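Marble: The Stone with Clouds in It

A page for young readers from the Ilell Museum of Stone and Building

Look at a kitchen counter, a bathroom floor or the steps of an old library. Some of these surfaces are one plain color. Others are full of streaks and cloudy patches, as though someone had stirred paint into milk. We call this kind of pattern marbling, and it takes its name from a rock called marble.

Where does marble come from?

Marble begins as another rock, limestone. Much limestone is made from the shells and skeletons of tiny sea animals. When the animals died, their shells sank and piled up on the sea floor. Over a very long time, the pile was pressed into stone.

Some of that limestone was later buried deep inside the Earth. The heat and the weight of the rock above changed it. The small grains in the limestone grew into crystals that lock tightly together. A rock that has been changed in this way is called a metamorphic rock. "Metamorphic" comes from Greek words about changing shape.

Why does it have veins?

Pure marble is white. Most marble is not pure. Clay, sand and bits of iron were mixed into the limestone before it changed, and these leave colors behind. Iron can make yellow, tan, brown or red. Other minerals can make gray or green. The long streaks are called veins. They may be wide and soft or as thin as a thread, and they often run in the same general direction across a slab.
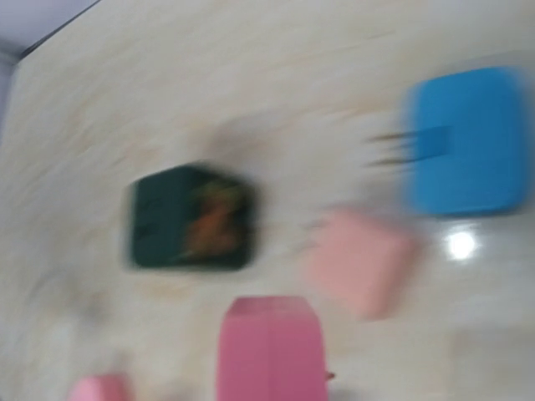
A cream, beige and light gray surface with slanting veins. Find the thin brown one near the top.

Is it always real marble?

No. Many surfaces are made to look like marble. A factory can print the pattern on a thin sheet or press it into tile. Painters can copy it by hand with brushes and feathers. It is often hard to tell from a picture alone what a surface is made of.

Meron Tufa, who teaches the museum's school groups, suggests 2 simple checks. First, touch the surface. Real stone usually feels cool. Second, look for a pattern that repeats. A printed pattern may show the same streak again a little farther along. In natural stone, every vein is different.

Taking care of marble

Marble is strong, but it can be harmed by acid. Lemon juice, vinegar and some soft drinks contain acid and can leave dull marks. Spills should be wiped up soon with a soft, damp cloth. Please ask an adult before using any cleaner on a stone surface.

Words to know

Crystal: a solid whose tiny parts are arranged in a regular pattern.
Slab: a large, flat piece of stone.
Vein: a streak of a different color running through rock.

Visiting the museum

The Stone Room is open to families on Thursday afternoons from 2 until 6. Children may handle the samples on the low table. Text by Latrice Boateng.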